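Interview: Vilho Rautiainen on Keeping Small Archives Readable

Vilho Rautiainen has spent most of his working life moving other people's records from one storage medium to the next. His office at Skoment, in Studville, handles material from local newspapers, parish offices and small manufacturers. We met on a Tuesday to discuss what goes wrong with digital archives of modest size, and how much of it can be prevented.

Most of the collections he receives hold fewer than 3000 files. "Size is rarely the difficulty," he says. "The difficulty is that the files were named by several people over many years, and each of them had a system." The first stage of any job is therefore an inventory: file name, size, date of last change, format and a checksum. Nothing is renamed or moved until the inventory is complete.

Optical discs remain a regular part of the intake. Rautiainen reads each one twice, on drives from different makers, and compares the checksums. Where the results disagree, he reads the disc again at the lowest speed the drive allows. "A slow read fixes more errors than any software I have bought," he says. Labels are a separate issue. Solvent-based ink and paper stickers both cause trouble over time, and he advises clients to write only on the clear inner hub.

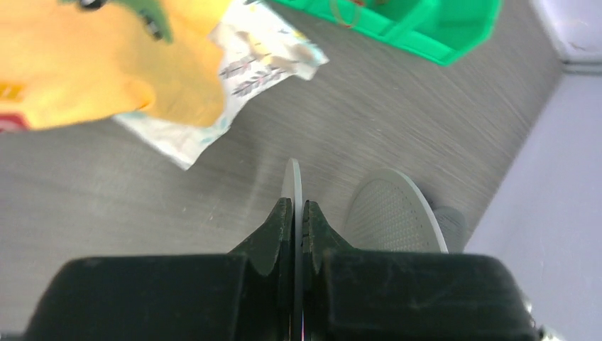
A thin disc held upright by its edges.

The checking is documented in a plain text log, one per batch. He tried a database for a while and gave it up. "In twenty years somebody can open a text file. I would not promise that for the database."

His colleague Elli Halonen, who manages formats, joined us for part of the conversation. Her main concern is word processor files from programs that are no longer sold. The Kiiskinen collection, the records of a family printing business, contained around 500 of them. "We keep the original, we make a PDF for reading, and we make a plain text version for searching," she says. "If the layout matters, as it does with price lists, a person has to compare the pages. Tables shift. Fractions turn into question marks."

Halonen does not convert images unless the format is obscure. TIFF files stay as they are. JPEG files also stay as they are, as saving them again loses detail and adds nothing.

On storage, the two disagree slightly. Rautiainen wants two copies on site on different types of media, plus one in another town. Halonen would accept a single copy on site if the remote copy is tested every month. The current arrangement follows his view, with the remote set held at Fukmont and verified each July. 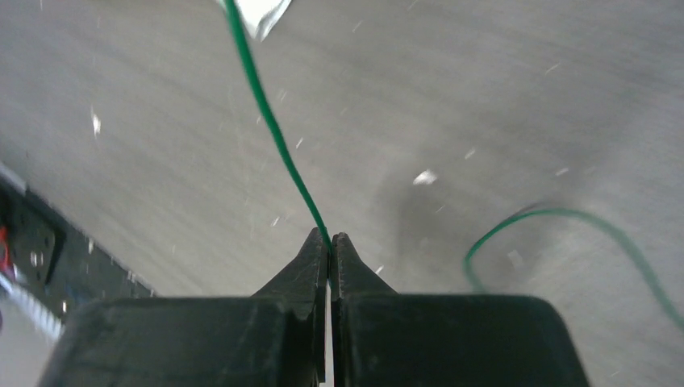 Costs and what clients can do themselves

Asked what a small organization should do before calling in help, Rautiainen keeps the list short. Copy everything to one drive. Leave the folder structure alone. Write down who made the files and with what program, while those people can still be reached.

"Passwords," Halonen adds. "Please write down the passwords."

Billing is by the hour, and sorting takes up the larger share of it. Reading the media is cheap by comparison. Duplicates are reported to the client but never deleted by Skoment, even when the checksums match, and the decision has to come back in writing.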